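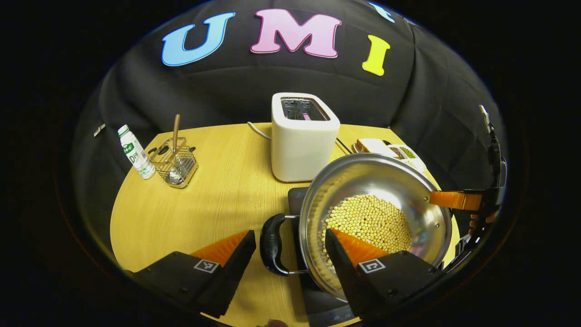 Stainless steel pot on a round wooden table

Home - Kitchen - Cleaning - Ask the Community

White chalky spots in a steel pot
Posted in December by Anjana Mridha

I boil water for pasta most nights and the bottom of my pot has white spots that dish soap won't touch. We have hard water. Is the pot ruined?

Trí Mai
No, it's mineral scale. Put in 2 cups of water and half a cup of white vinegar, bring it to a simmer, turn it off and leave it for 13 minutes. Pour it out, wash and dry with a towel. If you also get tiny pits, that's salt - add it after the water boils. Pits don't come out.

Carter Gauthier
lemon juice works too. dont use steel wool

Elias Zoubi
Same spots on mine, I just cook in it.

Contact us | Copyright Gullora Community Help | Back to top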